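About Us

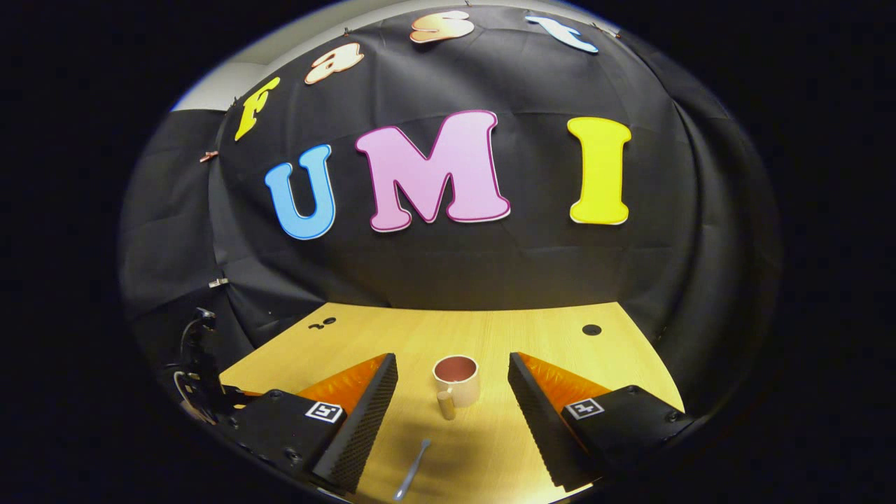 Destinations Desk, Drasititz Travel

Most city guides will tell you a place is a hidden gem. We have read a lot of them, and we have yet to find a city of half a million people that was hiding. Drasititz Travel publishes guides to river and port towns for readers who suspect they are being sold something.

The Destinations Desk is run by Ulises Taipe and Doina Todorova. Ulises spent years writing hotel copy and can still produce the phrase "steps from the beach" on demand. He no longer believes it, having walked the steps. Doina came to us from freight scheduling. She reads ferry timetables the way other people read novels, and she trusts them less.

So far we have covered 14 towns. Galleck was the first, and the page has been rewritten more than any other. The old version repeated a story about the town being founded by shipwrecked salt merchants. We looked for a source and found a restaurant menu. The story is gone, though you will still hear it on the walking tour, told with a lot of feeling.

Our Grarine guide runs to 132 pages, which some readers think is too long for a town with one main street. Maybe so. A good part of it deals with the old harbor, the silted channel and why the railroad stopped short of both. If you only want to know where to eat, start at the back.

What we don't print: lists of the friendliest people, rankings of nightlife, or anything on how easy it is to meet a wife. We get asked about that last one more than you'd think. We don't believe the websites that promise it and we don't link to them.

We pay for our own rooms and meals. Plenty of travel companies say the same, so we don't expect you to take it on faith. Write to the desk and we'll tell you what a given trip cost us. The last one to Galleck came to 3,910 dollars, of which 440 went on a boat that the tourist office described as a daily service. It runs on Tuesday.

Prices and opening hours are checked once a year, in December, and they go out of date like everyone else's. Call ahead — museums in small ports close for reasons of their own.

Corrections are welcome, particularly from people who live in the towns we write about. Please say which guide and which page. Doina answers most of the mail herself.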